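I've been using Wurnura for a couple of months now, and since people keep asking me if it's worth the money, here goes. It's a checking tool for simulated kitchens – the kind you train or test home robots in before they go anywhere near a real counter. You write down your house rules, point it at your scenes, and it tells you which ones break them.

Setup was easier than I expected! I had 218 kitchen scenes lying around from an older project, in no kind of order, and the first full pass ran while I made lunch. The report is plain text, with one line per problem and the rule number next to it. Raluca Pîrvu, who shares my desk and most of my scenes, had hers going before I'd finished reading mine.

What I really like is the starter rulebook. It wants every scene to have a written seed, it wants your test kitchens kept apart from your training kitchens, and it wants a note for anything you change by hand. Boring stuff, and I'd been skipping most of it for years. It's also good on variety (mix your frame colors, mix your glass, don't let one look take over the whole set), and it caught me reusing the same cabinets far too often. Oops.

Now the grumbles. The rule editor is slow once you pass 700 entries, and there's no undo, so save a copy first. Workari, which I used before, handles big rulebooks better but costs more and hides its report behind three menus. And Wurnura has no rule at all for what a camera can see through a window. I had to write my own: if glass is see-through, whatever shows behind it gets listed with the scene.
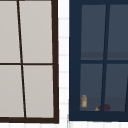 Opaque panes on the left, see-through on the right, with a few small things showing behind the glass. My rule only cares about the right one.

Would I buy it again? Yes, for a small team with messy files. If you've got 2000 scenes and a rulebook to match, try the trial first and see if the editor drives you nuts. I'm hoping the April update brings undo.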